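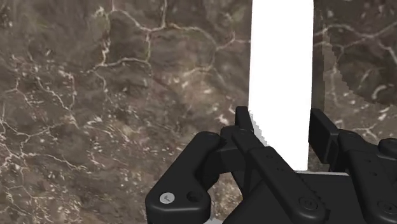 Laritz has opened a heat pump retrofit program for older homes in Flurkville, with 209 households eligible in the first round.

Owners can claim up to 40 per cent of the cost of replacing a gas or oil furnace. Installers from Vetance will do the work, starting in March.

"Most of these houses were built with very little insulation, so we check that first," said program manager Seema Tomar.

Each home assessment takes 2 hours. Applications go through the Laritz office on Ugwu Street.

Media contact: Vasco Aguiar, Laritz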